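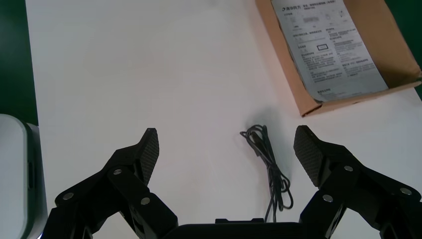
Does the set keep repeat check-ins at the same spot, or are they merged? One user of the first release asked this, and added that merged rows would be useless for working out how titles change hands. They are kept. Every check-in is one row, even when the same account taps the same place twice in a minute.

Trastura Check-ins, version 2

Contents
3,000 check-ins made with the Zavus app in the town of Kostirance, from 500 accounts. All accounts opted in. Collection ended in May.

Files
checkins.csv – one row per check-in
places.csv – one row per place, with category and opening hours
titles.csv – one row each time the top-visitor title for a place moved to another account

Fields in checkins.csv
account: random ID, not reused between versions
place: key into places.csv
time: local time, cut to the minute
shared: 1 if the check-in was also posted to another network, otherwise 0

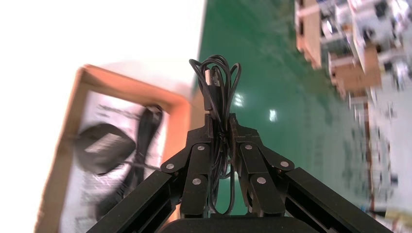

Getting your own history into the same format takes the import script, import_zavus.py. Export the history from the app's settings menu, then copy the file to your computer. Wireless transfer works but tends to rename the file, and the script looks for the original name. A USB cable like the coiled black one shown avoids this, as long as it carries data as well as power. Run the script with the path to the file as its only argument.

Known problems
The Michalík bakery moved during collection and has two place keys. Treat them as one if you study titles.
Check-ins made without a signal carry the time of upload. They are not flagged.
Accounts with fewer than 20 check-ins are included but never appear in titles.csv.

Privacy
Home addresses entered as places were removed before release. Free-text comments are left out. Please do not try to match accounts to public profiles – the shared field makes this easier than we would like.

Changes from version 1
Added titles.csv.
Fixed time offset in evening rows.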